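False-grip fault
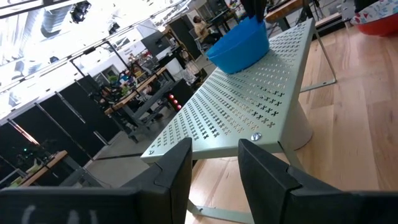
The open fingers of a gripper above a perforated metal bench, with a blue bowl at the far end.

A false-grip fault is a failure in which a robot's control system records that an object has been picked up when the gripper is in fact closed on nothing, or on the wrong thing. The arm then carries on with the rest of its task as if all were well. It is one of the most common faults in robots that handle household objects, and one of the most interesting, as the machine itself raises no alarm.

Causes

Most two-finger grippers judge a grip by how far the fingers have closed. If they stop early, something must be between them; if they meet, the grip has missed. The method is cheap and quick, and it works beautifully with solid blocks. Bowls are far harder. A thin rim may hold the fingers apart by so little that the reading looks the same as an empty grip, and a small error in the zero position is enough to turn one into the other.

Perforated surfaces bring a trap of their own. If the arm comes down too low, a fingertip can catch in a cutout or on the folded lip of a bench. The fingers stop short, the motor current rises, and the controller sees every sign of a firm hold. When the arm lifts, it pulls against the bench itself.

Holes also trouble depth sensing. Part of the sensor's light passes through to the floor, so the measured height of the surface can jump between two values – the bench top and whatever lies below it.

The Gillcombe fault

The best-documented case comes from the Gillcombe workshop, where a Holex arm was used for a long series of bowl-moving trials. In January the arm caught a fingertip in a bench top during a routine pick, reported a good grip and began to lift. The bench tipped on 2 legs before the joint torque limit stopped the motion. There were no injuries, but a fingertip mount was bent and the wrist had to be realigned.

The trial logs made wonderful reading for anyone who enjoys a good puzzle. Out of 341 picks marked as successful, 58 were found to be false grips. In 4 of those the fingers had closed on the bench, and the remainder were empty. The zero position had drifted after a change of fingertips, and the calibration routine had not been run again.

Detection and prevention

The Bisht check, first used at Gostton, is a pleasingly simple answer. After closing, the arm rises a very short distance and pauses while the wrist force is compared with the expected weight of the object. Too little force means an empty grip; too much means that the fingers have hold of something fixed. In either case the gripper opens and the arm backs away along the path it came in on.

Other measures include a minimum working height above the bench, a fresh calibration after every change of fingertips, and bolting light benches to the floor. A wrist camera is a great help too, though the held object may hide the very surface that matters.

See also

Gripper calibration
Force limiting
Slip detection
Protective stop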